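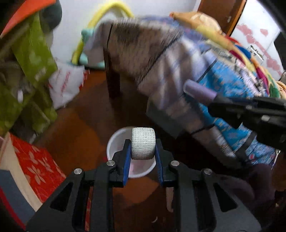

Slide 1. Good morning, and thank you for coming so early on a Monday. My subject today is the first aid box in small workplaces, and why it is so often half empty. I worked two years with the Mernham workshops, and I looked into many boxes there. Please look at the small roll of white bandage tape. You see the woven surface, with the fine grid of threads. In our survey, tape of this kind was the first item to disappear. People take it to mark a cable or to close a bag, and they forget to write it down.

(Pause. Ask who knows where the box is in their own building. Wait for hands.)

Slide 2. The numbers. We checked 752 boxes in March. Over 200 had no tape at all. In 17 of them we found only the paper list of contents. Say this slowly, the room has an echo.

Slide 3. What we changed in Pruson. We moved the box from the office to the wall near the sink. We put a short list inside the lid, in large letters. One person on each shift opens the box on the first working day of the month and signs. It takes a few minutes. In the beginning the shifts forgot to sign, so we tied a pen to the box.

Slide 4. The cost question. It will come for sure, so I answer it before. Refilling a box is cheap. The expensive part is the time to order small things one by one. At Utance they order together for all the buildings, and I recommend this.

(If time is short, skip slide 5 and go to the questions.)

Slide 5. Expiry dates. Sterile dressings have a date on the packet. Please check it when you check the rest.

Questions. The checklist is on the table by the door, please take a copy.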